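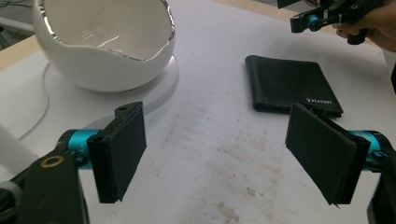 About Dakach

Dakach is a small tableware shop and teaching studio in Prukstead. We sell serving bowls, plates and cups, and we run evening classes for people who want to set a table well at home or for a living.

Hui-mei Fang started the business 22 years ago with one shelf of white ceramics in the back of her family's grocery. White is still most of what we carry. It goes with any food, and a chipped piece can be replaced without changing the rest of the set. We do stock bowls with shaped openings and metallic rims – customers ask for them as centerpieces, mainly for fruit or bread.

The shop has roughly 100 pieces on display at any time. The Jenero line is for everyday use. The Tang line is larger and heavier, and most of it goes to restaurants and caterers. Pieces with a metallic rim should be washed by hand with a soft cloth and kept out of the microwave.

Classes are held at the long tables behind the shop and are limited to five people. We cover place settings, serving order, how to carry a full bowl, and how to clean scuffs off glaze and tabletops. Tableware is provided. Please wear closed shoes.

We also rent sets for weddings and company dinners. Rentals go out two days before the event and come back unwashed – we do the washing here. February is our quiet month and the best time to book a class.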